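House diary > Games Room > Entries

Entries Rooms Lending Opening hours Contact

January 15, 2020

The morning was given over to the long-delayed matter of the board table in the Games Room. Ms. Gisler and I met there at opening time, before the Flallow group arrived, and agreed that the work should be finished in one day so that the room would not stand half-prepared through the rest of the week.

The background is recorded in earlier entries and need only be repeated in part. The printed boards issued with the old cabinet have been withdrawn. Their corners had separated, the fold down the center caught the pieces, and on the last of them the lettering could no longer be read from across the table. Mr. Rüegg had proposed ordering a new set from Tanner. The catalog was consulted in the fall and offered nothing of the right size without a surface pattern, and patterned boards have given us difficulty before, chiefly with the younger members. It was therefore decided to lay a board directly on the black table and to keep it there for the season, with the understanding that it can be lifted in April when the tables go back to the reading groups.

I began by cleaning the tabletop. The grain in the surface holds dust and needs to be wiped along its length. Ms. Gisler cut the paper. She works by folding a sheet corner to corner and trimming away the surplus, a method she was taught at school in Nindach and has not seen reason to give up. It leaves a faint diagonal line in the paper. I asked whether the sheets should be pressed under the atlases overnight, and she was of the opinion that the line would not be noticed once play had started. I have let this stand. Some of the squares show it more than others.

The nine squares were set down in three rows without adhesive at first, so that the spacing could be judged from both chairs. Mr. Mösli was called in from the office to give a view, being the tallest of us, and he considered the first arrangement too close to the front edge. Players lean on their forearms. We moved the whole board back toward the far side and he then approved it. The black tape was run between the rows and columns and afterward around the outside as a border. The tape is the kind left over from marking the stage. It holds well on the tabletop, but it stretches if pulled, and a strip laid under tension will creep back at the ends by evening. I had forgotten this and laid two strips that had to be taken up again.

A disagreement arose over the labels. It has been the custom of the house to put letters along the bottom and numbers up the side, as on a chessboard. Ms. Gisler preferred the reverse, with letters for the rows and numbers for the columns, on the ground that members call out their moves row first. She demonstrated this with the worksheets from last year, where nearly every child had written the letter for the row whatever the printed key said. I accept the point. The letters A, B and C now run down the right side beside the rows, and the numbers 1, 2 and 3 stand beneath the columns. Mr. Rüegg has been informed, as he teaches the chess hour and may receive questions about it.

The letters themselves were drawn by Ms. Hofstetter. I had intended to print them, but the office printer is again refusing the heavier stock, and she offered to do them by hand in the interval before lunch. They are bold and round and can be read from the doorway. Each card was fixed at its corners with small pieces of the dark tape. The cards do not all sit straight. I raised this with her, and she replied that she would straighten them if I would hold the ruler, at which point the telephone rang in the office and the matter was left. On reflection the board is perfectly usable, and I do not propose to return to it.

The place for the pieces took longer than the board itself. Under the old arrangement the pieces were kept in a saucer, and members reached into it without looking and carried the saucer off to other tables. Ms. Gisler had the idea of a marked holder to the left of the grid, outlined in tape, in which the next piece is set out on a paper square of its own. Another square goes below it with an arrow pointing up to the piece, so that a member who has lost the thread of the game can see where to take from. I thought the arrow unnecessary. Mr. Mösli, who had by then come back with his coffee, was asked to take the next piece without further instruction and looked first in the cabinet drawer. The arrow was added.

As to the pieces, the orange ones are to be used. They are small and flat and sit properly in the squares. The remaining colors from the same box are in good order except for the green, of which several were found in the pencil tray and one in the piano stool. I have put them together in an envelope in the cabinet, marked with today's contents and my initials. The spare roll of black tape is in the same drawer, on the left. It should not be used for parcels.

The Flallow group came after lunch. They are accustomed to a free choice of tables and were told that the board table is for tic-tac-toe and for the position exercises only. There was no objection. The exercise used was the one in which one member names a square by its letter and number and the partner sets the piece there without pointing or correcting. It went quietly. The difficulty, as in former years, lay with the letter B and the number 2, which meet in the middle square and which the players tend to call simply "the middle." Ms. Gisler accepted this during the first games and then required the full name. Two of the older members asked whether the game could be played to a proper score, and four rounds were played in this way, of which I have kept no written result, as the exercise is not a contest and the sheets for it would only have to be filed.

One member, whose name I omit, peeled up a corner of the border tape during the talk at the end. It was pressed down again without remark. I mention it for the benefit of whoever closes the room: the outer border should be looked at every evening and smoothed with the back of a spoon or the side of a pen. A fingernail lifts it.

I spent the later part of the afternoon on the wording of the notice for the door. The draft read as follows.

"The board on the black table is fixed in place. Please do not move the labels. Pieces are taken from the holder on the left and returned there after the game. Drinks are to be kept on the side shelf."

Ms. Hofstetter considered the last sentence severe. I explained that paper squares will not survive a cup of tea and that we have only the cut sheets now in use. She suggested that more be cut in reserve, and this will be done when there is heavy white paper again. The sentence stays. Mr. Rüegg asked for the notice to be placed at a child's eye level as well, and I have made a second copy for that purpose, shorter, with the part about the labels first.

A word on the carpet. The gray carpet in the Games Room has taken up a quantity of paper trimmings, most of them narrow strips from Ms. Gisler's cutting, and they do not come away with the broom. I have asked that the vacuum cleaner be brought down from the upper floor. I would also ask colleagues cutting paper in that room to do so over the tray. Ms. Gisler has read this paragraph and asks me to record that the tray was in use by Mr. Mösli for his lunch.

Ms. Egger telephoned from Nindach toward the end of the day. She had heard about the table and wished to know whether a board of the same kind could be laid at Stultedora for her own groups, where the tables are pale and white paper would scarcely show. I suggested colored squares with the same black tape. She is concerned that colors would bring back the difficulty with patterns, and I could not say that she was wrong. She will try it with a light gray sheet and let us know. I promised her the measurements, which I have now taken and written inside the cover of the equipment book, together with the order of work: clean, place the squares, check from both chairs, tape the lines, tape the border, labels last.

Before leaving I went back to the Games Room to see that the tape had held and that the piece had been put back in its holder, with the arrow below it.

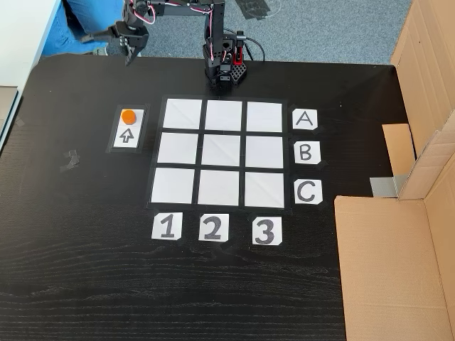 The equipment book has been returned to the shelf behind the office door, and the key to the cabinet is on its usual hook. Outstanding for tomorrow are the vacuum cleaner, the second notice, and a reply to Tanner, whose representative has written again about the patterned boards and should be told politely that none will be required this season. Mr. Rüegg has the room for the chess hour first thing. I have left him a note about the letters.

Contact the house office | Copyright Stultedora | Back to top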